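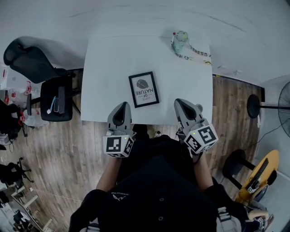
tkleinsch_lab
Trying to settle our equipment budget before October and I'm stuck on the handheld gripper question. Umovness quoted us 14 pairs, and their rep keeps saying one person per table is all the staffing you need. Fine, but look at what the work is: someone sitting down with a gripper in each hand, a marker cube on each one, and a small picture in a black frame to handle. I can't get from that to 14 pairs. Has anyone here bought in bulk and not regretted it?
– Anneliese Kleinschmidt

drerix_refugee
We bought 2. Still have 2. The bottleneck was never hardware, it was people who could stand doing the same move all afternoon. Whatever the rep says about staffing, ask who pays the wages.

theda_h
I disagree with that. With only two pairs, one broken finger and half your day is gone. Perkine took weeks to send us a replacement. I'd get four and keep two in a drawer.

drerix_refugee
Spares, sure. Spares are a different line from 14 working sets.

benchrat147
What's in the quote besides the grippers? Ours from Schwerdtfeger left out chargers, the tracking license and the markers. Printed cubes get scuffed and then tracking goes bad, and they wanted silly money for new ones.

tkleinsch_lab
Page 2 says "consumables as required." No price.

benchrat147
Then you don't have a quote yet.

theda_h
Has he let you borrow a pair? We got ours for a month before signing. Log how many usable runs you get per shift, then do the math. Don't take his number for that either.
– Theda Heitmann

tkleinsch_lab
He offered a demo day at their place. I said no, I want them on our own table with our own people. Waiting to hear back.

drerix_refugee
Demo day is a sandwich and a guy who has practiced. Hold out for the loan.

tkleinsch_lab
Will do. For now I'm putting four pairs in the draft and leaving the rest blank.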